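The woman who runs the repair counter at Kamside would like it known that she does not sharpen scissors. There is a sign saying so. During the hour and a half I spent on the stool across from her, four people asked whether she sharpened scissors.

"The sign used to be smaller," she says. "I made it bigger and it got worse. I think it puts the idea in their heads."

What she does is mend kitchen things: knife handles, salad bowls, rolling pins, the pepper mill somebody's uncle brought back from somewhere. Her job ticket for the morning I visited was number 481, and she writes them by hand in a school notebook, in pencil, because customers change their minds. She is 40 and came to this after a long spell in insurance claims, which she describes as the same work with worse lighting.

"People come in and tell you how the thing broke. You didn't ask. It's never their fault. In claims I had to write it all down. Now I just nod and say Tuesday."

Is it ready on Tuesday?

"It's ready on a Tuesday."

The counter is at the back of what was a shoe store, between a key cutter and a business called Illidik, which sells candles and, as far as she can tell, nothing to anyone. The rent is low. The smell is lavender, whether you like it or not. She has stopped noticing it, but her customers haven't, and one sent back a bread bin on those grounds.

I ask what she gets the most of, and she doesn't have to think.

"Cutting boards. Everybody has ruined a cutting board. They put it in the dishwasher, it comes out shaped like a potato chip, and they bring it to me as if I'd be surprised."

Her advice on the subject is brief and delivered in the tone of someone who has given it before. Wash it by hand. Stand it up to dry. Oil it when it looks thirsty, and don't use the olive oil, which goes sticky and then goes off. She uses plain mineral oil from the drugstore. A company named Skalex once mailed her a sample of a special board cream, and she was polite about it.

"It was very nice. I used it on my hands."

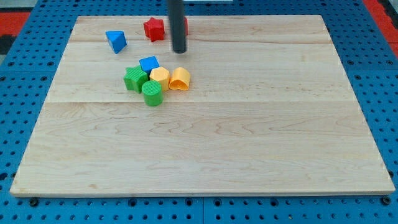

She is harder on the people who never use the thing at all. There is a certain customer, she says, who is given a good board as a wedding present and props it against the backsplash for ten years, like a painting. Then one day they cut a lemon on it and call her in distress about the mark.

"It's a cutting board. You cut on it. I told one man the mark was the first interesting thing that had happened to it. He wanted it sanded out anyway, so I sanded it out. Forty dollars."

Does that bother her?

"The forty dollars? No."

She turns away more work than I'd expected. Anything glued with superglue goes home again, and so does anything with a plug. She won't touch chopsticks. A chair got past her once, by way of a customer who called it a tall stool, and it lived under the counter until February before she admitted defeat and paid somebody else to do it.

A man has come up behind me holding a paper bag. He has read the sign, he says, all of it, and he understands about the scissors. He was wondering about garden shears.

She looks at the bag for a while.

"Tuesday," she says.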